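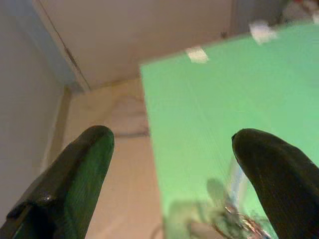
I've had the Tiretti folding card table since last May and I keep meaning to write this, so here goes. We play most weeks, usually four of us, sometimes six if people bring a chair, and the old dining table was never much good for it (cards slide off the polish and you can't pick them up if you've short nails, which I do!).

Setting it up takes me two minutes. The legs click out, you push the catch across and it stays put, even when someone leans on it to reach the crisps. I had a Dindoleo before this and that one wobbled from day one. The playing surface is lovely to deal on, and a damp cloth got the red wine out, though I did panic a bit.

Grumbles? It weighs 13 kilos and there's no handle, so getting it down from the loft is a proper faff. The drinks holders are too narrow for a mug as well – fine for a small glass, hopeless for tea. And the carry bag split at the seam after 3 trips to my sister's. I emailed the shop and they sent another, no quibbling, but it's the same thin stuff so I don't expect it to last.

Would I buy it again? Yes, in the sale. Four stars.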